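The Second-Shift Spa Day
My morning with a robot arm, a bag of swabs and a very patient maintenance crew

I got to the Udano shop at ten to six in the morning, which is when the arm gets its spa day. That's the crew's name for it, and I have to admit it stuck with me. The place makes small parts trays for dental offices, and one cell at the back does nothing but pick up a finished tray, turn it over, show it to a checking station and put it down again. All day long! I'd been told it was the least exciting machine in the building, so naturally I asked to spend the morning with it.

First surprise: how much of the job is wiping. I had pictured laptops and diagnostics, and there is a laptop, but it sat closed on a stool for the first half hour with somebody's bagel on top. The real work was done with lint-free swabs and a squirt bottle. Trays come off the press with a whisper of release agent on them (you can't see it, you can only sort of feel it) and it travels. It gets on the finger pads, then on the next tray, then on the shelf. Leave it long enough and the arm starts dropping things.

Before anyone puts a hand near the fingers, the cell gets locked out. Air off, power off, padlock on, key in your pocket. I was given a padlock of my own, a red one, and I was absurdly proud of it. The rule is that every person working on the cell hangs a lock, visitors too, and it doesn't start up again until every lock is off. Someone once drove home with the key in his jeans and they had to call him back from the grocery store.

Then come the fingers. They're held on with two screws apiece, and the crew swaps them as a matched pair even when only one looks tired. I asked if that wasn't a bit wasteful. The answer was a shrug and a story about a month of tiny crooked placements that came down to one new finger working against one old one. So, pairs. The old set goes in a coffee can and gets resurfaced when there's time. The can was pretty full.

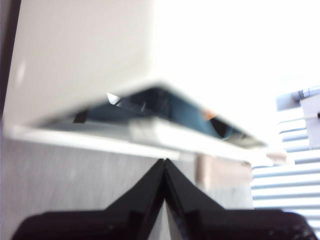

With the new pair on and the locks off, you get to the part I liked best, the squaring-up. The arm closes its fingers on nothing, very slowly, and everybody leans in. What you're after is the two inner faces coming together evenly from the base to the tip. If they touch at the tip first, you loosen one screw, nudge, tighten, and go again. I was allowed a turn. It took me 14 tries. The woman doing it before me took three, and she was talking about her sister's wedding the whole time.

The wrist camera has its own little ritual. It rides right behind the fingers, and it picks up the same film everything else does, so it gets a clean swab and a dry one, never the same swab twice. After that the crew runs a program they call Javier. It's named after a street, I was told, and I never did find out which street. Javier walks the arm through 20 positions and compares what the camera sees with what it saw last time. If a position comes up wrong the arm just stops and waits, looking faintly offended, until somebody checks it.

Ours stopped at position nine. Nothing was broken. The morning light had changed, and the camera didn't care for it. I asked whether that happened a lot and got a groan from three directions. They've talked about moving the cell for ages, but the air line runs where it runs, so for now somebody adjusts things and starts Javier over. The second time it went through clean and there was a very small cheer, mostly mine.

All of this gets written down in a fat blue binder from Holel, the outfit that installed the cell. The first pages are typed and tidy. After that it's all pen, with coffee rings and arrows and one page that only says "DO NOT trust the top screw." The last finger change had been 2,896 picks earlier, and the crew thought that was a bit soon for another. They've been using a softer pad from Ulier since January and it grips beautifully, but it wears. Whether the trade is worth it was still being argued when I went to find more coffee.

By the time I got back the arm was picking trays again and the bagel was gone. I stood and watched for almost an hour. Pick, turn, show, put down. I'd forgotten my padlock was still in my coat pocket, and I had to mail it back.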